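The budget meeting was on a Friday, so of course everyone agreed to everything by four o'clock and regretted it by Monday.

Our wish list for the small-arm project had grown to 36 lines. Marlene had put in two grippers from Gradero, one to use and one to mourn. Bastian wanted a second Lono arm. I wanted a proper chair, which went in under "sundries" and was found at once.

Then Henrike asked how much of it we could put off if we stayed in simulation until spring. Quite a lot, as she well knew. The marker-and-pot task needs a marker, a pot and something to stand them on, and the software will supply all three for nothing.

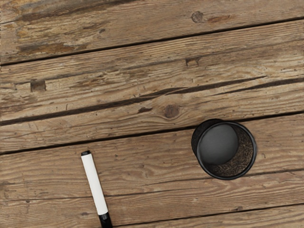

*Marker and mesh pot, simulated. Current furniture spend: nil.*

I did point out that a graphics card isn't free, and neither is the electricity. We've asked Temaveo for a quote on one workstation, with the second pencilled in for whenever the first starts to smell.

So the list is down to 26 lines. The second arm has gone, the spare gripper is "under review", and there's 200 euros set aside for real pens, pots and planks — Marlene's figure, and she won't say where she shops.

The chair didn't make it. I'm typing this on the old one, leaning slightly to the left.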